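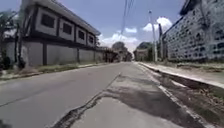 Applying for the Sarkudcombe Bursary

Create an account on the Fendus portal using the name on your school record. Enter your student number, then upload your latest report and proof of address.
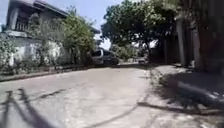 Can I apply before my final marks are out?
Use your July report and add the final one later.

Check your bank details before you submit. The bursary pays $1,128 in 6 instalments.
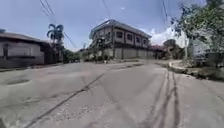 Cracked asphalt near a junction

Save the receipt number. Corrections are accepted for 5 days after you submit.
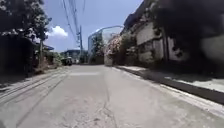
Concrete road with a long, thin crack

Applications close 5/27/24.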